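Small Rooms, Big Storage: How Students Keep Their Stuff in Shared Housing
Project report, Home and Living Studies
Usha Poduval and Quyên Châu
January 11, 2019

Why we picked this

Quyên moved into the Okoro building last fall with two suitcases and a rice cooker, and within a month she had no floor. That was the start of it! We both wanted to know how other people in the same size room were managing, and whether the furniture that comes with the room has anything to do with it. Our first idea was to compare rents, but the housing course already covers rents to death and storage gets maybe a page in the textbook.

What we did

We visited 6 rooms in two buildings, Okoro and Rovside. The rooms in both have the same floor plan, a long rectangle with the window at the short end and the door opposite. Okoro was refitted a few years ago and has built-in closets. Rovside still has loose furniture, and the tenants can move it wherever they like, or drag it out to the basement store if they ask first.

In each room we drew a floor plan on graph paper, talked with the tenant for as long as they would put up with us, and asked them to show us where they kept five everyday things: a winter coat, a towel, school papers, dry food and a spare set of sheets. The spare sheets question was Usha's, and it gave the best answers by far. One tenant keeps hers inside a pillowcase and uses it as a second pillow, which we both now do.

We had a budget of 400 dollars from the department and spent 100 of it, mostly on printing and on cardboard for the models. The rest went back.

What we found

The built-in closets looked like they would win easily. They are tall and they close, and the Okoro tenants all said their rooms looked neat when visitors came. But the closets are deep - so deep that things go in at the back and stay there. One tenant pulled out a box from her first year while we were standing there and was really happy to see it again (it had her good scissors in it).

At Rovside the favorite piece was nearly always something low with doors. People liked being able to put a lamp or a kettle on top and still shut the mess away underneath. Open shelves got much less love. Papers slid off them, and dust was a big complaint in the rooms facing the road. 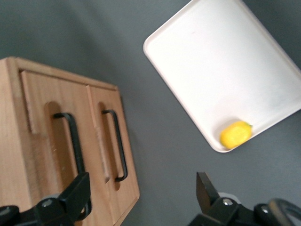 Door swing matters more than we guessed. A pair of small doors needs half the clear floor that one wide door of the same total width does, and in a narrow room that decides whether you can get at your towels with the desk chair pulled out. We checked this on our floor plans by cutting paper quarter circles and laying them down, and two of the Rovside rooms had a cupboard that could not open fully with the bed where it was. Both tenants had stopped noticing. They just reached in sideways.

The other surprise was height. Everyone used the space between knee and shoulder and hardly anyone used what was above the door, even in the room with a sturdy shelf up there already.

What we would change

We should have visited each room twice, once at the beginning of the semester and once near exams. Several people told us it would look completely different in February. We also forgot to ask about laundry until the fourth visit, so those notes are patchy.

Usha would like to carry on with shared kitchens next, where five people use one cupboard and the labels alone could fill a report. Quyên wants to try the quarter-circle test on the new Rovside floor plans before the furniture gets ordered.

Thank you to all the tenants who let us look in their closets. Floor plans and interview notes are in the appendix.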